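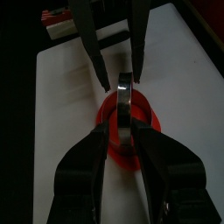
A narrow silver ring held upright.

Bultmont Weather Alerts – Frequently Asked Questions

Search the help pages Enter a keyword Go

What do the alert colors mean?
Yellow means the weather may cause small delays. Orange means travel and power could be affected in parts of the county. Red means you should stay indoors until the alert is lifted. The color is set for each zone, so two towns a short drive apart can have different colors on the same day.

How many zones are there?
The county has 11 forecast zones. Cidbridge is split between two of them, with the river as the dividing line. If you live on the east bank, choose Cidbridge East when you sign up, even if your mailing address says otherwise.

How strong does the wind have to be for an alert?
A yellow wind alert goes out when gusts of 35 miles per hour are expected for an hour or more. Orange and red alerts also depend on the ground. After a long wet spell, trees come down more easily, and the duty forecaster can raise the level.

How do I sign up?
Text your zip code to 847 from the phone you want to use. You will get a reply asking you to confirm your zone. Signing up is free, but your carrier may charge for texts.

I signed up and got nothing. What went wrong?
Most likely there has been no alert for your zone. To check, text STATUS to the same number. If there is no reply within 4 hours, your carrier may be blocking short codes and you will need to ask them to turn these on.

Can I get alerts by email?
Yes, but email can be slow during a storm. Use it as a backup.

Do you send frost and snow alerts?
Snow alerts go out all winter. Frost alerts stop in December, when the growing season is over, and start again in spring. Growers in the Testa valley can ask for the longer frost bulletin, which gives expected lows by elevation.

Who writes the forecasts?
The forecasts are written in our Bultmont office. Emiliano Benítez is the lead forecaster. The text service is run by Clundurex, which does not see your name or address – only your number and zone.

How do I stop the alerts?
Text STOP. You can sign up again at any time.

Page last updated 5 May 2023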